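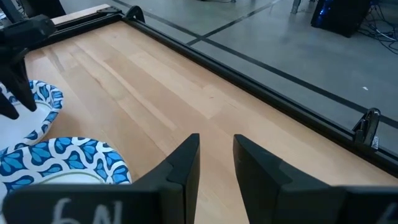

Lucrezia asked whether we could finish the blue-and-white paper plates before anyone orders more, and whether the long table needs oiling before it goes back to being used for shared lunches.

# Orkwood lunch table meeting

**Date:** 11 May 2026
**Place:** ground floor, Orkwood
**Present:** Lucrezia Grasso, Adelmo Serra (minutes), two from upstairs, one from the front office
**Apologies:** Clirkgate tenants, who sent notes by email

Lucrezia's two questions were taken first and are items 1 and 2.

## 1. Plates

The cupboard was gone through last week. There are 186 paper plates left across all packets, counting the opened ones. The ones with the blue and white rim are from the December lunch. The rest are plain white and thinner.

The front office would like to move to proper plates and stop buying paper altogether. Upstairs agreed in principle but pointed out that the sink is small and the dishwasher is already full by two o'clock most days. Adelmo said 30 dinner plates would cover an ordinary lunch and would fit on the second shelf if the vases were moved. Lucrezia was not keen on buying anything until the paper ones are used.

Clirkgate's email said they don't mind either way but would like bowls, as soup on a paper plate was tried in the winter and should not be tried again.

Agreed:

- No more paper plates to be bought. The patterned ones go out first, two to a person if the food is heavy.
- Bowls to be priced. Adelmo to get a price from Farina for 14, in white or whatever colour is cheapest.
- Dinner plates held over to the next meeting.

## 2. The long table

The table is the pale one with the strips of wood running lengthwise. Upstairs asked if it had ever been sealed. Adelmo has the receipt for the top but it doesn't say, and the supplier has stopped answering. Lucrezia thought oil would be safer than varnish because it can be touched up in patches.

There was some discussion about smell. The last tin used in the building was on the windowsills and the front office had headaches from it. Nimden sells an oil with less odour that costs more. It was agreed to pay the extra.

The top will be wiped down and left overnight, lightly sanded along the grain, then given two coats. Anything on it has to come off by the Friday afternoon. Lucrezia will put up a notice. The trim at the end is to be done at the same time, as it was missed when the sills were done.

Upstairs asked for a test patch underneath before the whole top is coated, in case it goes yellow. Agreed.

## 3. Hot dishes

Clirkgate's email asked again for a rule on hot dishes. Nobody present objected. Hot dishes go on a board or a folded tea towel. There are three boards, one of them warped. Adelmo will throw out the warped one and bring one from home.

The front office asked if this covers coffee cups. It does not, but coasters are in the drawer.

## 4. Setting out lunch

At present everything is put at one end and the queue backs up to the door. Lucrezia proposed plates at one end, food in the middle, and cutlery and serviettes last so people aren't holding forks while they serve themselves. This will be tried at the next lunch.

Start time stays at half past twelve. Upstairs wanted one o'clock, and this was put to a show of hands and lost by one.

Allergy labels were raised. The colour dots are confusing, and it was agreed to write the ingredients in words on a card. Lucrezia has cards. People bringing a dish fill in their own.

## 5. Money

The lunch tin has enough for the oil and the sandpaper. It won't stretch to the bowls as well. Each floor will be asked for $30 before the bowls are ordered. The front office will pay its share now. Upstairs has to ask.

Receipts go in the envelope taped inside the cupboard door. Two from the December lunch are still missing, for ice and for lemonade.

## 6. Other business

- The bin under the sink has a cracked lid. Front office to replace.
- Food scraps and used paper plates have been going in the recycling. The label on the green bin will be rewritten in larger letters.
- Upstairs reported that the tea towels are not being taken home and washed. The roster was put back on the fridge.
- A request for a second kettle was declined because of the number of power points.

## Actions

| What | Who |
|---|---|
| Price for bowls from Farina | Adelmo |
| Oil from Nimden, sandpaper | Adelmo |
| Notice about clearing the table | Lucrezia |
| Test patch | Upstairs |
| Ingredient cards | Lucrezia |
| Bin lid, green bin label | Front office |
| Reply to Clirkgate's email | Lucrezia |

Next meeting after the second coat is on. Adelmo to send round a time.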